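**Civcombe, Thu 2 January** – Juteck, maker of sensible tubs for people who own too many things, today announced the Bostel, a shallow blue tray that holds water. The company is aware that trays have done this before.

The Bostel began as a boot tray. Then last June's customer survey came back, and 409 people said they were using theirs for water play, mostly on the kitchen table and mostly against the wishes of another adult in the house. Juteck has decided to agree with them.

"We spent two years telling people to put boots in it," said Greer Haldane, head of product. "They put toys in it. I've stopped arguing – my own boots are in the hall, on the floor."

The tray has raised walls and a thick rim. It's meant for short, shallow sessions with a few floating things and a towel within reach. Juteck suggests 3 cups of water to start. Children will suggest more.
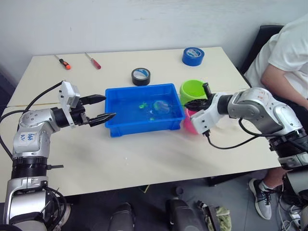
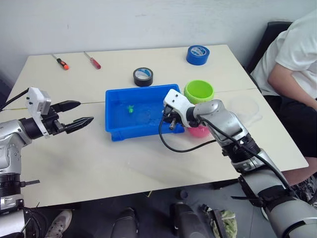
An adult should stay at the table the whole time, and the tray should be emptied as soon as play is over. It stacks, and it can still be used for boots.

A first run of 1,750 trays goes on sale this week at Menzies in Civcombe. Stores wanting stock, and parents wanting to complain about their floors, can write to Greer Haldane at the Juteck front office.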